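Griltberg Table Sorting – Data Card

Version of 22 Apr 2021

Summary

The set holds 464 recorded episodes of sorting mixed household and bathroom articles on a table. It was recorded at the Griltberg returns hall of Mikar, where opened parcels must be checked and put back to stock. Before February, this work was made by hand only, in shifts of 6 people.

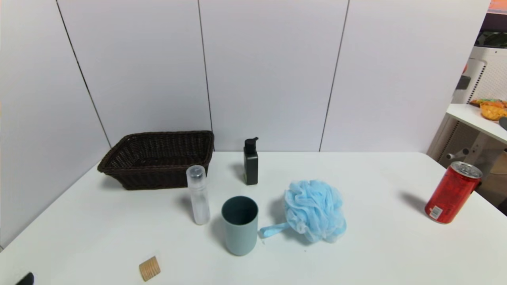 Fig. 1. Sorting table with mixed articles: basket, bottles, cup, bath sponge, beverage can.

What changed for the staff

The arm takes the simple picks. The people at the tables now decide the difficult cases, for example leaking bottles or soft articles which the arm drops. No position was removed, but the shift is now four people at the tables and two at the control desk. Several colleagues told us that their shoulders are less tired. Others said the desk is lonely and they miss the talk at the table – we write this down here too, as it belongs to the results.

Known limits

Soft and net-like articles are fewer than rigid ones. Transparent bottles are labeled by one person only. Night shifts are not included.

Use

Free for research and teaching. Please do not use the timing fields to measure single workers; the works council agreed to the recording under this condition. Questions go to the Yakubu project desk, Mikar.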